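2/8/26, bench notes, amp and pedal side

Spent most of the session on the Evmont combo, which belongs to the singer in Probert. For anyone here who hasn't heard them yet, Probert is a four-piece that plays surf songs at funeral-march speed, and they are so much fun (their version of a beach party number lasts eleven minutes and has one key change, very late, and the crowd goes nuts). Anyway, the amp. The complaint was "hum, then more hum." I pulled the chassis and found the first filter cap bulging at one end. Swapped it, biased it, hum is down to where I'd want it. There's still a bit of fizz on the reverb return when the knob goes past halfway. I have a feeling it's the cable and not the tank, but I ran out of clips and left it for next time.

Kamran Nouri, if you're reading this, the good clips are in YOUR drawer and I'm coming for them.

While the amp was cooking I had the new Cledine single going on the shop speakers. I love this thing! It's sort of girl-group handclaps over a fuzz bass that sounds like somebody sawing a door in half, and the chorus goes up when you're sure it's going down. I played it enough times that I started hearing the edit before the last verse. There's a tiny breath that gets chopped. Now I can't not hear it, sorry, and now you can't either. 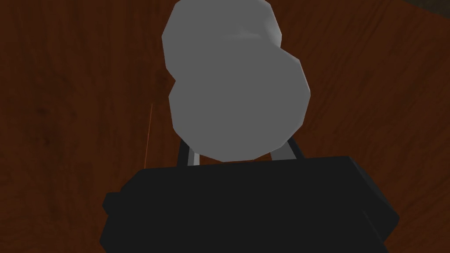
*Gray object and gripper, rendered.*

Back to the fuzz box. Probert's guitarist wants something like the Cledine bass sound but for guitar, and he wants it before they go out in March. First try was two silicon transistors in the usual circuit with a bigger input cap. Way too woofy, notes falling over each other on the low string. Went down a couple of sizes on the cap and it cleaned up nicely, still thick but you can tell which chord it is. Then I tried a 1,000 ohm trimmer on the second emitter, and that's the keeper. All the way down it spits and gates, halfway up it sings. I'd put that on the outside of the box as a real knob, maybe with no label, just to make him find it.

Output is low though. With the fuzz on it's quieter than bypass, and he'll hate that at a show. Going to add a little boost stage after it, or talk him into a louder volume pot taper, whichever fits in the enclosure. It's tight in there already with the battery.

The Stukby cassette deck came back again, same fault, left channel drops out on playback and comes home when you thump the lid. I cleaned the heads and reflowed the two joints by the headphone jack. Played a whole side of the Probert demo tape through it, 24 minutes, no dropout. I'd still like to run a second tape before we call the owner.

To do:

- reverb cable on the Evmont, then put the back panel on (screws are in the jar lid)
- boost stage for the fuzz, try it on the breadboard first
- second tape through the Stukby
- order more 24 gauge wire, we're nearly out of the red
- ask Kamran if he still has the Cledine EP, the one with the slow B-side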